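Planning for equipment – notes for session 5
Uriel Trujillo

Last time we got as far as the quote from Zinier, and a few of you wanted to sign it on the spot! Slow down a little. A quote for an arm covers the arm, the controller and usually one set of cables. Everything else in a picking station is yours to find money for, and that's what I want to go through today.

Take a sheet of paper and draw two columns. On the left goes what you pay once: arm, gripper, hose and fittings, bin, table, mounting hardware. On the right goes what keeps coming back (finger pads, tubing, cable ties, someone's hours). Most first budgets I see have a long left column and next to nothing on the right. Qianru Wei's group handed in a plan like that in December, and she has kindly let me pick on it ever since. 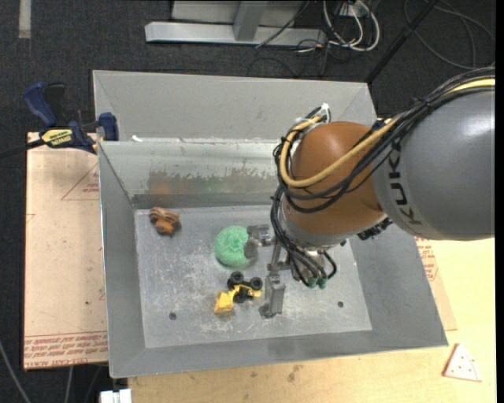 Grippers are where people guess worst. You choose one before you know what you'll be picking, then the parts change shape and you're back in the catalog. My habit is to price two grippers from the start and buy one. For the class exercise, use the Tultach price of $808 for a set of replacement fingers, and $359 for the Trivitz hose kit. Put both in the right-hand column, please, even if you think they'll last forever.

Bins are cheap, so buy the size you need and don't try to make a small one do. Check that the gripper can open all the way inside it, close to the walls too. I once forgot to allow for the cable bundle on the wrist – it needs room to swing, and my lovely tight layout had none.

Lead times! Meng told us 9 weeks for the controller and it was the mounting plate that held us up. Ask every supplier for a date, write it next to the price, and order the slowest item first.

For next time, bring your two columns filled in for one station, with a delivery date on each line. Plans are due 12th June. If you're stuck on the labor hours, leave a blank and we'll work them out together at the board.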